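Our rest room in Wultberg – gallery

We renewed this room in April, and many colleagues from the Fultarton office asked for pictures. The wall took us the most time, 3 evenings for the hanging only.
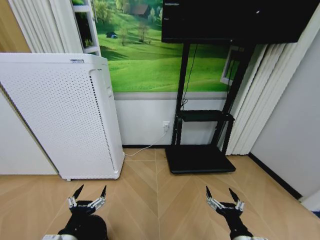 The meadow wall, with the air purifier on the left.

I like the small brown house at the top of the hills very much. The floor is new also – light tan, in a zigzag pattern. More pictures will follow when the chairs arrive.

Updated 8/21/26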